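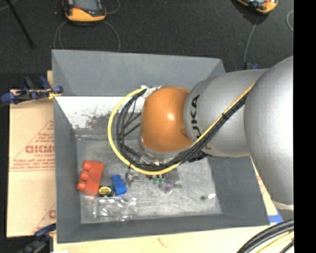 How do you sort a mixed bin of toy blocks, odds and ends and plastic bags without spending the whole afternoon on it?
Take the bags out first, then the blocks, and leave the oddballs for last.

From: Triin Liepiņa
To: Fundurton Toy Swap list
Date: 18 July 2022
Subject: Re: the mixed bins

Hi all,

Atieno asked the question up top and I got so excited that I wrote the answer before I'd even said hello. I love the mixed bins! They're my favorite part of the whole swap and I will happily take more of them off anyone's hands.

Atieno Mussa wrote:
> I brought home three of the gray bins and I'm stuck. Every one is
> a jumble. Blocks, bits of clear plastic, something that might be a
> tape measure, crumpled bags. I start on the blocks and then I'm
> digging under a bag for the next one. Is there an order people
> use? Also, do we keep the see-through pieces or toss them? And do
> the bins need washing? One of mine has brown spots up the side.

So, bags. A crumpled clear bag is sneaky, because small clear things hide in it and under it. Lift it out, shake it over the bin, flatten it, and put it in the bag pile. I found a lovely purple see-through piece that way in January and very nearly threw it out.

Then the blocks. Big studded ones in one tub, little ones in another. Don't bother with color yet, Dalia likes to do that herself and she's so fast at it that it's a treat to watch. If a block has teeth marks it still goes in (the dog owners on this list know who they are).

Tape measures, rolls of tape, glassy bits, lids, keys: all of that goes in the oddball tray. Please do keep the see-through pieces, Atieno! Ovidiu's kids use them on the light table and they can't get enough. Anything that's real glass or has a sharp edge should be wrapped in newspaper and marked.

Washing: warm water, dish soap, an old brush for the corners. Spots on the walls don't always come off and that's fine as long as the bin is clean. Let it dry all the way before you fill it again, or the bags stick to the bottom.

We did 20 bins last time and ended up with some 600 blocks ready to go out, so I have high hopes for this round. Laimutė has spare tubs in her garage if you run short, the stackable kind with the good lids. Just let her know before you come by.

Oh, and if anyone turns up a wheel base with a red axle, I'm missing one and would be over the moon.

Triin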